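From: the Triva table linens list
Date: 5 March 2022
Subject: Re: green cloth, pale bowls, and the wavy edge problem

Hello everybody, and a special hello to those of you who joined after the Nuvard swap, I hope you're finding your way around the old messages (there are a lot of them, I know!).

I meant to answer this one days ago and then the sewing pile got the better of me. The question was:

> I have a big piece of bright green cotton left over from August
> and I'd like to use it as the everyday cloth on our long table.
> My bowls are all very pale, a sort of milky lilac, and my sister
> thinks they'll look washed out against it. Also, whatever I do, the
> far edge won't hang straight. Do I need to starch it, or hem it
> again, or just give up and buy one?

Please don't give up and buy one! Leftover cotton makes the nicest everyday cloth there is, and you already like the color, which is more than I can say for half of what I've brought home from shops over the years.

First, your sister. I see what she means, but I'd gently disagree. A pale bowl on a white or cream cloth is what washes out, to my eye. Put the same bowl on a strong green and the rim suddenly shows up, and if there's any shine to the glaze you'll notice it for the first time. Shallow bowls do especially well, as you get a nice wide circle of the light color.

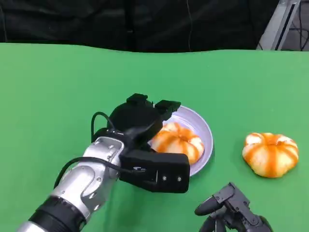 The other half of it is what's behind the table. I had a flowery curtain in our dining corner for years and everything I set down in front of it looked busy. When I finally changed it for a plain dark one, the green cloth I was using at the time looked twice as green. If your long table is up against a window or a doorway with a curtain, do try something dark and plain there before you make up your mind about the bowls. An old blanket pinned up for an evening will tell you all you need to know, and never mind the creases.

Now, the wavy edge. Mine does it too, and I have come to rather like it, but I understand it bothers some people. I wouldn't starch cotton that gets used every day, it cracks along the folds and you'll be forever ironing. What helped me most was washing the cloth twice before touching the hem, then pulling it square on the bias with someone holding the opposite corner. After that I turned up a hem of 4 inches on the long sides, just for the weight. If yours is already hemmed narrow you could tack a length of cotton tape inside it instead. The Drandevine tape is the one I use, the 14 yard roll, and it goes in the machine with everything else.

One more thing, do check which way the grain runs. I once fought with a cloth for a whole summer before I noticed I'd cut it crooked, and no amount of tape was going to save it.

If anyone has a good way of getting candle wax out of green cotton without leaving a pale patch, I would be so grateful, as I have one of those right where the bread goes.

Warm wishes to all, and happy hemming,
your list keeper

--
Triva table linens list
To stop getting these messages, reply with "leave" in the subject line.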